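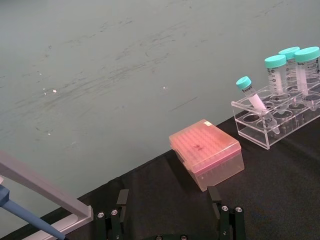 15/03/2021

The question put to this blog most often is whether machines can do chores yet. Readers usually mean laundry or dishes. My own interest lies with the shop floor and the back bench, where the chores are smaller and are seldom written about. Putting a tube back in its rack is a chore. So is closing a tip box, or hanging a pipette on its stand at the end of a shift. A person does these things while thinking about lunch.

Over the winter I was permitted to follow a trial at Driltow, a contract laboratory that handles water and soil samples for mid-sized clients. The trial covered bench tidying only. No chemistry was assigned to the machine, and no client material was placed within its reach. Ronaldo Lumbao, who supervises the preparation room, drew up the task list in December and kept the log himself.

The log runs to 447 attempts. Of these, 319 were completed without a person stepping in. Mr. Lumbao was strict in his scoring: a tube that ended up in the rack but had been dropped once on the way was entered as a failure. I agree with that rule. A technician who dropped a tube and picked it up again would be expected to report it, and the same standard should apply to the arm.

**Where the difficulty lies**

The large conical tubes gave the least trouble. A 50 mL tube has a wide cap, stands straight in its hole, and offers two fingers something to hold. The 15 mL tubes were another matter. In a rack with large round holes, a narrow tube does not stand; it leans, and it leans a different way each time. Before the arm can lift it, the tilt must be judged and the wrist turned to match. Most of the failures in the log are of this type.

Clear plastic was the second problem. An acrylic rack shows its own back wall, its lower level, and whatever is stored in it, all at once. The depth readings wandered, and the fingers sometimes closed a little short of the cap. The software supplier, Satum, made two adjustments during the trial. The second helped more than the first, although the log does not record what was changed, and my written request for details has not yet been answered.

Tip boxes were handled well when the lid was shut. Opening one was tried on a single afternoon and then removed from the list. The lid wants a light push at the front edge while the base is held still, and a single arm with two fingers has nothing left over to do the holding. Marciniak sells a weighted tray that might serve. Driltow has not ordered one — the budget for the trial was closed by then.

**On speed**

The arm is slow. Clearing one bench took it long enough that the staff began leaving it to run over their break, and it was often still at work when they returned. Mr. Lumbao does not regard this as a serious objection. His concern is attention: if a person must stay nearby in case a tube falls, the chore has only been exchanged for a duller one. He has asked for 100 attempts in a row without help before he will leave the room. The longest run so far falls well short of that.

My own view is that the answer for this bench, this year, is "partly." I would trust the arm with closed boxes and upright tubes. I would not give it a leaning tube with anything in it that mattered.

A second round is planned with a Brenix rack that has smaller holes for the narrow tubes. Some readers will say that this is changing the chore to suit the machine. It is, and dishwashers were given racks of their own long ago. I have asked to see the new log when it is ready and will post the figures in the same form.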